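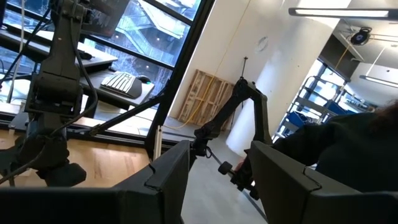 10 September 2018

Equipment planning, second cell. Notes toward the purchase list. Prices are left out of this entry except where a limit matters; the quotes are in the purchasing folder under the supplier name.

Starting point

The current cell stays as it is until the new parts have been received and checked. The plan is for a second pair of arms of the same class, with their own mounts, grippers, wrist cameras and one workstation. Shared between the two cells: network switch, tool cart, calibration board, spare fingers.

I had assumed the arms would be the slow item. Gratmont now gives a shorter lead time on arms than on grippers, so the grippers go on the first order and the arms follow. The mounts can be cut last. They only need the bolt pattern, and we have that drawing.

Arms

Two quotes in hand, Gratmont and Bemgate. Both meet the payload we need with a gripper and camera attached. Differences that matter to us:

Gratmont uses the same controller protocol we already run. The driver should need a new joint limit file and nothing else. Repairs go back to the factory and there is no loan unit.

Bemgate is cheaper per arm but the controller is a separate box with its own supply, and the cable between box and arm comes in one fixed length. Routed down the mount and along the floor edge, that length is short for where we would want the box. An extension exists but is not covered by the warranty.

Leaning Gratmont. The saving on the Bemgate arms is mostly spent again on the controller shelf, the extension and the driver work. I would still like a written answer from Bemgate on whether the extension limits joint speed. Asked once, got the brochure back.

Leader arms for hand guiding are a separate line. Moving an arm by hand for a long session is tiring if the joint friction is high, and it shows in the recordings as small steps at the elbow. Ask both suppliers for the backdrive torque at each joint. If they only give a figure for the wrist, treat the rest as unknown and request a trial.

Grippers

Parallel jaw, same finger mount as now, so that the printed and machined fingers swap over. Order 3 for the new cell: two fitted, one on the shelf. The spare has to be a complete gripper. Last time we bought a spare motor only and then waited on the housing screws, which are not a stock size.

Fingers: keep the dark finish. Bright metal close to the wrist camera pulls the exposure down and we lose detail past the fingertips. Check the finger height against the camera position before ordering a full batch. With a block-type finger a good part of the lower image is finger, and we may want the camera raised on the bracket or tilted slightly. Print one bracket at each height and compare before anything goes out for machining.

Cables

This line was missing from the first budget and should not be missed again.

For each arm: power, signal, camera. The camera cable is the one that fails, at the connector, from flexing at the wrist. Buy the high-flex version in 2 m and 3 m lengths and keep the short ones for the wrist run only. Loose loops along the arm are fine for trying things out and bad for anything that runs unattended. Clips and sleeve go on the order.

Drops from the ceiling are preferable to floor runs wherever a person stands to guide an arm. Where a floor run cannot be avoided, use low cable cover, not tape. Tape leaves residue on the concrete and lifts when a chair goes over it.

Power: each arm on its own circuit if facilities will allow it. Request sent, no reply yet. The electrician needs the peak draw, not the average, and the Gratmont sheet only lists the average. To be asked along with the backdrive torque.

Mounts and floor

Vertical mounts, same profile as now. Dursun will cut and drill the extrusion from our drawing. Their price is good for four or more of the same part, so I will combine the two mounts with the two spare uprights wanted for the camera stand.

Anchoring is still open. Anchors into the concrete are stiffer, but then the layout is fixed and the building office wants a form. A steel base plate can be moved and costs more to ship than to buy. My preference is base plates for the first month, then anchors once the reach has been tested with real tasks.

Keep the new cell back from the window side. Afternoon light changes the camera images more than the ceiling lights do, and blinds were not in anyone's budget. They are in this one now, as a separate line so they can be dropped without reopening the rest.

Workstation

Girkska can supply the same model as last year with a newer graphics card. Storage is the part to increase. Recording from all wrist cameras plus the fixed one fills a disk faster than the old estimate allowed. Two internal drives, mirrored, and nightly copy to the file server. No second monitor.

Budget position

The limit for a single order without a second signature is 1430. Blinds, cable cover, sleeve and clips fit below that together. The grippers do not and need the long form. Contingency is set at 1000 for the whole cell. That is thin, and one damaged wrist would use it up. I will ask for the gripper spare to be counted as a planned item so it does not come out of contingency.

To do

Gratmont: peak draw, backdrive torque per joint, confirm gripper lead time in writing.
Bemgate: extension cable and joint speed.
Dursun: send revision B of the mount drawing. Revision A has the slot on the wrong face.
Girkska: quote with mirrored drives.
Facilities: circuits, again.
Print camera brackets, both heights.
Measure cable runs with string along the real route before ordering lengths. The floor plan gives the straight distance and leaves out the drop.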